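Lab Automation and Robot Safety
Handout 7: When the gripper is open and the controller thinks it isn't
Posted 05/03/2023

Reading before class: Chapter 4 of the course pack, and the cell layout sheet for the Barnico bench. Bring the layout sheet with you. We will mark it up.

1. What failed

The fault we are studying came up in the Mulelness simulation runs, the set we use for the plate transfer assignment. The job is simple. The arm picks a plate from one deck position, lifts, travels, and sets it down at another. One full batch is 1,000 transfers. In this batch, 12 transfers were logged as complete although no plate had moved.

The log for a failed transfer looks almost the same as the log for a good one. Close command sent, close command acknowledged, lift, travel, lower, open, done. No alarm was raised. The only difference is in the finger width reading, which the program recorded but did not check.

2. Why it was missed

The program treated "command acknowledged" as "plate held." Those are two separate facts. The acknowledgment says the gripper controller received the message. It says nothing about where the fingers are or what is between them.

There was also a timing problem. The program waited 200 milliseconds after the close command and then started the lift. When the message queue was busy, the fingers had not started to move by then. The arm went up with the gripper open, and the late close happened in the air, over the deck.

Terms to know for the quiz section:
Silent failure — the system reports success and the work was not done.
Open-loop step — a step that continues without checking a measured result.
Interlock — a condition that must be true before the next motion is allowed.

3. Why it is a safety matter

Losing a transfer in simulation costs you a rerun. On a real bench the same fault has worse forms. A late close can catch the rim of a plate and tip it. If the plate is left behind and the next step brings in another one, the second plate is set down on top of the first. And a person who sees the arm travel with nothing in it may reach in to fix the problem while the program is still running. Do not do this. Press stop first, wait for the arm to come to rest, then open the cell.

4. The fix

Yeh, our control script, now has three checks in the transfer routine:
Finger width is read after the close command and compared with the expected plate width.
The lift is blocked until the width has been steady for two readings in a row.
If the check fails, the arm holds position and asks for an operator. It does not retry without one.

The batch was run again with the checks in place, this time with 1,460 transfers. No silent failures were logged. Some transfers stopped for an operator, as they should.

5. Reading the views

Compare the gripper with the deck positions before you look at any log. The deck labels D2 to D5 can be read in the close view, and D3 has no item on it. In the wide view the gripper is over the deck and holding nothing. A log line that says "held" for a state like this one is wrong, whatever the acknowledgment says.

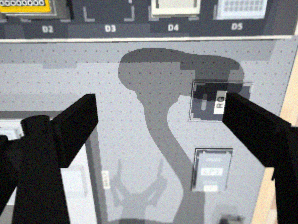
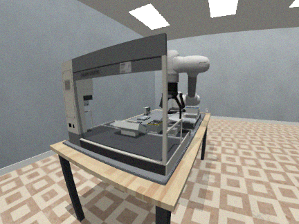
Source: simulation renders, Savetwood course files.

6. To hand in

Write one page on the following. Pick one step in your own transfer program that continues on an acknowledgment alone. State what the step assumes, what measurement could confirm it, and what the arm should do if the measurement is missing. A missing reading must count as a failed check — several programs last term let it pass.

Attach the section of your script with the step marked. Handwritten marks are fine.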